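02/04/2025

Long one tonight, the coffee at Brurkton is stronger than mine and I am wide awake.

So I finally spent a whole day in the robot room with Mariama, after months of saying I would. I went in with the question Mom asks me every Sunday on the phone, which is when is one of these going to come do her laundry. I wanted a real answer for her. What I've got is more of a shrug with details.

The big dumb stuff they do fine. Patricio Gallardo came by at lunch and told me the line over at Lerine moved 4,000 cartons last July, and I believe him, because a carton is a carton. It has corners. It stays the shape it was when you grabbed it. Then you ask for something floppy, a dish towel or a sheet of paper or a sock (Mom's whole basket, basically), and everybody in the room gets quiet and leans in.

Today was card. Plain colored card, the kind kids use at school, and two arms to handle it. I must have done that job a million times on the shop floor at Cifuentes, slipping inserts into boxes while talking about the ball game, and I never once thought about my fingers. Now I can't stop thinking about them! Mariama says the pinch is the easy part. The trouble is what the rest of the sheet does while you're pinching one end, the way it bows and swings, and the second hand has to go find an edge that moved.

I caught myself holding my breath at this bit.

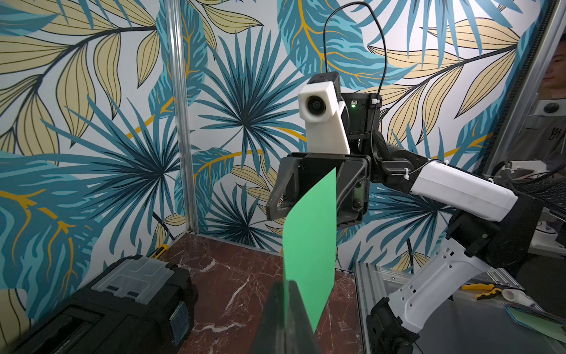 The green card, one gripper pinching the top and the other one right by the bottom. Love that wallpaper.

Mariama let me read the log over her shoulder and she's up to 1,096 tries on card and paper, all kinds, going back to the winter. I asked if that was a lot and she laughed at me. I asked her straight out about laundry too, and she said three years for towels if somebody else pays for it, and she wouldn't guess on fitted sheets. I can't fold those either, so fair enough.

What I'd trust one with today: moving boxes, carrying a bin from here to there. What I wouldn't: Grandma's tablecloth, or anything with a zipper.

Need to call Mom before she hears it from my brother. Also the car is making the noise again, and the Samville exit is closed through Friday, so leave early.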